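The Load on a White Table

Steam from a fresh flatbread has to go somewhere. At Mestum, a small bakery supply firm in Skarkow, most of a working week goes into deciding where.

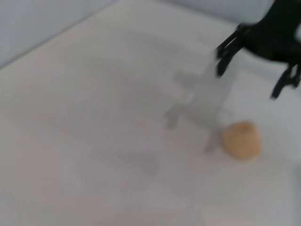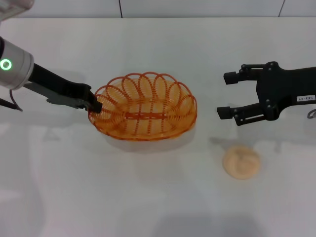 Last changed: Thursday, 14:10

A flatbread leaves the oven with a dry outer skin and a moist interior. Over the next several minutes the water inside moves toward the surface. On a solid plate, vapor leaving the underside condenses against the cold surface and is taken up again by the crust. The bottom turns leathery while the top is still crisp. An open wire support lets the vapor pass and the two faces cool at close to the same rate.

Dorota Chmielewska has run cooling trials at Mestum for eight years. Her standard test uses 22 breads from one batch of dough, each portioned at 183 grams before baking. Half cool on wire and half on a coated board. All are weighed at fixed intervals, and a probe is pushed into the rim and the center of each one.

The rim matters more than most bakers expect. It is thinner, loses water first and sets the point at which the bread will crack when folded. Chmielewska's advice is to move the bread off the wire while the center is still slightly warm and wrap it in cloth. Water then evens out between center and rim. Left on the wire overnight, the same bread is a cracker.

Wire spacing is the second variable. Wide gaps give good airflow but leave deep marks in a soft dough, and a mark is a thin place that dries early. Narrow gaps mark less and trap more vapor. Miłosz Zawadzka, who buys racks and baskets for the firm's customers, prefers a close grid on tall feet. The height makes up for most of the lost airflow.

Coatings are a smaller question. Bare steel conducts heat slightly faster at the contact points, though the trials found no difference in finished texture. Coated wire is easier to clean and should be thrown out once the coating chips. Zawadzka replaces a shop's wire in lots of 200, a quantity set by the supplier — the shops would take fewer.

Stacking undoes all of this. Two warm breads laid face to face behave like one thick bread, and the vapor between them has no exit. Piątek, a shop two streets away, stacked for years and blamed its flour. It now cools in a single layer and stacks only after wrapping. The flour has not changed.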